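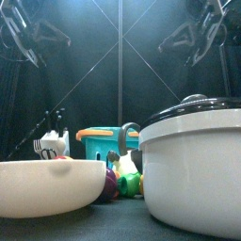
White pot, cream bowl and the utensil holder behind them.

I have been sorting out the play kitchen box, which had reached the point where the lid would not close. The larger pieces are the problem. The pot takes up the most volume, and its domed lid means nothing can be stacked on top. The bowl is lower and wider, so it goes in first, rim up, with the flat pieces inside it.

The utensil holder stays upright. Laid on its side it empties itself the first time the box is moved. Forks and spoons go in handle down, scissors handle up.

Baskets are the part I changed. I had been keeping them side by side, which wasted most of a shelf. The teal one fits inside the orange one with only the rim showing, and the pair now occupies the footprint of one.

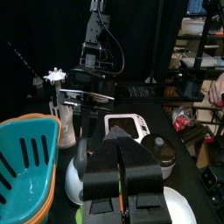

The shelf is a Stuson, 16 inches deep, bought secondhand in Urbridge in March. Anything with a spout or an arched handle has to be turned parallel to the back panel or it catches the next thing out. I tried the kettle inside the pot and gave up on it. The toaster goes at the end, slot up — small pieces collect in the opening, so I check it before putting it away.

Play food goes in the top basket, fruit and vegetables together. I had 7 labeled bags for it last year and the labels outlasted the system by months. Animals are still unassigned.
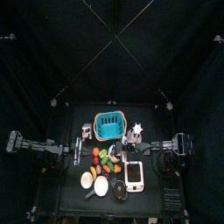
Josphat Athumani writes that he would keep the animals out of the food basket entirely, as the legs hook in the slots and the whole basket comes up with them. He uses a shallow tray on the shelf below.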